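Notebook, bench 2
Jun 29, 2020

Louro rig, day of fiddling. Writing this up while I still remember which bag of screws is which.

Started the morning by finally clearing the bench (three mugs, none of them mine, Vitória) and going through the box of parts from Skotora. Most of it is what we ordered. The ferrules are a size too big for the wire we have been using, so either we change wire or we send them back. I vote change wire - the thin stuff keeps pulling out from under the screws anyway and I'm tired of redoing it.

Ilídio wants everything on the panel labeled before anyone else touches it, and after the mess in March I can't argue. We lost most of an afternoon back then to two leads that had been swapped at the supply end and looked perfectly fine. So: printed sleeves at both ends of every wire, even the short ones, even the ones that are "obvious". The label printer is in the gray drawer and has about half a roll left.

The steel rail got a wipe down with alcohol before lunch. It shows every fingerprint, which I find weirdly satisfying to fix. I also went over the standoffs with Alby's little torque driver and two of them were barely finger tight, so that is probably our rattle. Probably! I'll believe it when we run the thing for a full hour and don't hear it.

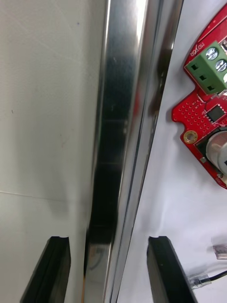
Do the motor leads go in before or after the supply leads?

Motor leads first, with the supply unplugged at the wall, and then tug each one before moving on to the next.

I asked Sérgio what he does about the cable run and he zip ties loosely first, closes everything up, opens it again and only then pulls the ties snug. Sounds fussy but I tried it on the spare panel and the bend at the terminal end came out much gentler. Going to do it that way on the real one. Don't trim the tails until Faustine has had a look, she may want to move the run over to the other side of the rail and then we would be cutting 11 ties for nothing.

Spent too long hunting for the flat screwdriver with the narrow tip. It was in the Vodska crate, under the foam. It now lives on the hook by the door - please put it back there.

Still to do:
reorder ferrules, one size down, pack of 200 (order ref 1292 if Vatuleo asks)
sleeves for the spare panel too
ask Ilídio whether he wants the drawing redone or just marked up in pen
one hour run, somebody sitting next to it the whole time
more alcohol wipes, I used the last of them on the rail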